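Shared workshop build moves tableware task into simulation

14 comments | 227 shares

Members of the Linura shared workshop have put a working simulation of their table-clearing arm into use, ahead of fitting the real one to its stand in December. The project, called Pinum, is a spare-time build by Iñaki Segura and Drahomíra Štefanec. It aims to have a single arm lift light tableware from a table and set it down again at a chosen spot.

The simulated version runs on a desktop computer at the back of the workshop. It takes the same motion commands that the real controller will take, so a sequence written for one can be sent to the other without being rewritten. Segura wrote the link between the two. Štefanec is responsible for the mount, the wiring and the power supply.

The stand has taken up most of the workshop time so far. The first version was a welded steel frame, which rang when the arm stopped quickly and let the tip swing. The second is filled with sand and bolted to the floor through rubber pads. According to Štefanec, the tip now settles 800 milliseconds after a full-speed stop, and she wants that figure lower before the arm goes near anything breakable.

"The maths for the arm assumes that the base does not move," she said. "Ours moved. You can correct for it in software, but it was cheaper to buy sand."

Cable routing is the other open item on the hardware side. The supply and signal lines currently share one sleeve, and the builders have logged dropped messages when the motors draw heavily. The lines will be separated, with the signal cable run down the opposite side of the stand. New connectors are on order from Cantero, a parts supplier used by several members.

On the software side, the pair began with plain blocks and moved to rounded shapes once the block tests were repeatable. Bowls proved harder. A rim can be gripped from many directions, but most of those leave the bowl hanging at an angle, and the planner at first chose whichever grip needed the shortest move. It now scores each candidate on reach, clearance from the table and expected tilt, then discards any that would bring the wrist too close to the surface.

Room layouts are loaded from a library of furnished interiors. Segura said the choice of room matters less than the height of the surface and what stands near its edges. Each run starts from a different layout of objects, and a batch consists of 100 runs. A batch is left to finish overnight and the log is read the next evening. 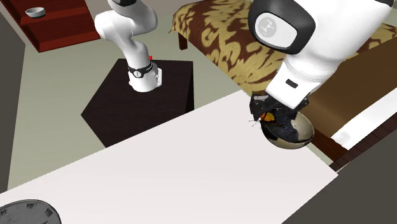

Why practise in a simulated bedroom when the finished arm will stand in a workshop? The builders want the planner to cope with surfaces and surroundings it has not been tuned for, and a furnished room is quicker to load than to build.

The simulation has known gaps. Friction between finger and rim is set by hand, and the values come from a short bench test with a spring balance. Flex in the finger pads is left out altogether. Segura expects the real grip to be less certain for both reasons, and the first trials on the stand will use plastic bowls at reduced speed.

The pair have set themselves three conditions before those trials start. The emergency stop must cut motor power directly and not through the computer. The new cable run must complete an evening's work without a dropped message. The planner must finish a full batch with no contact between wrist and table.

The last condition has not yet been met. In the most recent batch the wrist touched the table in 3 runs, all of them with the bowl placed close to an edge. Segura has traced these to the clearance check, which tested the start and end of each move but skipped points in between. A corrected version is being tested.

Edero, the group that lets the building to the workshop, has agreed to a marked floor area around the stand. Members who want to use the simulation can book the desktop through the usual sheet by the door. Logs are kept on the shared drive, in the Pinum folder.

Share this story | 14 comments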